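Etus Home Office - Frequently Asked Questions
Desks, drawer cabinets and small baskets

Last updated: 17 November 2025

On this page we collected the questions which customers send us most often about the Odska desk, the Dolter drawer cabinet and the Filali baskets. If your question is missing, please write to us through the contact form and we will answer within two working days.

BASKETS AND THE DESK TOP

Can I keep fruit in a Filali basket?

Yes. Many customers keep one on the desk for an apple or two. The fruit should be dry when you put it in, and it is good to look at the underside from time to time. A soft apple can leave juice in the weave, and this is difficult to remove later. For berries, please use a bowl.
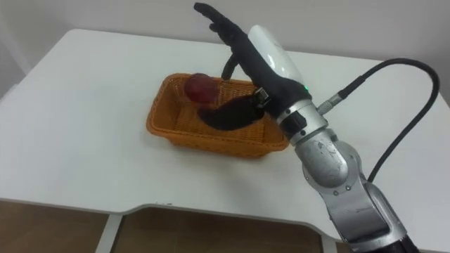 Orange woven basket with a round red object resembling an apple, on a white table.

How do I clean the basket?

Take everything out and shake it over the sink. Then wipe it with a damp cloth and a little dish soap, inside and outside. Let it dry in the open air. Please do not put it in the dishwasher - the rim will lose its shape.

Will the basket scratch my desk?

In normal use, no. But crumbs and sand can collect under it, and then you are pushing them over the surface each time you move the basket. Lift it, wipe, put it back. Once a week is enough for most people.

How do I remove a ring or a stain from a white top?

Start with warm water and a soft cloth. If the mark stays, add one drop of dish soap and wait for a minute before you wipe again. Scouring powder and the rough side of a sponge make dull spots, and we cannot repair these under the guarantee.

PLACING THE DESK

How wide is the Odska desk, and will the Dolter cabinet go under it?

The top is 1,060 mm wide in the small version. The cabinet is 571 mm high and stands freely under either end. Please measure your chair also, with the armrests, before you decide on which end you want it.

Should the desk touch the wall?

It can stand along the wall, but we recommend a small gap if you have a baseboard or a socket in that place. Customers often push the desk tight and later find that a plug does not go in.

Is it safe for a tile floor?

Yes, also for tiles with a wood look. The T-shaped legs have a flat foot, so the weight is not on one small point. Before you move the desk to another place, take the cabinet out and lift the desk with two persons. Do not drag it.

What can I do with cables on the floor?

Lead them along the wall side when it is possible, and tie the extra length together. A cable that lies where you put your feet or roll your chair will be damaged sooner or later.

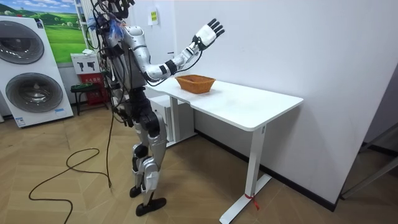
ORDERS AND DELIVERY

How much does delivery cost?

Baskets are sent by parcel. Delivery is free for orders over 80 dollars. Desks and cabinets come with a carrier, who will call you to agree on the time.

How long must I wait?

Delivery normally takes 11 working days for furniture. Baskets arrive faster. Orders of the large Odska desk placed now will be sent in January.

Can I return a basket that I used already?

Unfortunately not, if there was food in it. Unused baskets can come back in the original box, and the same is valid for a cabinet that was not yet assembled.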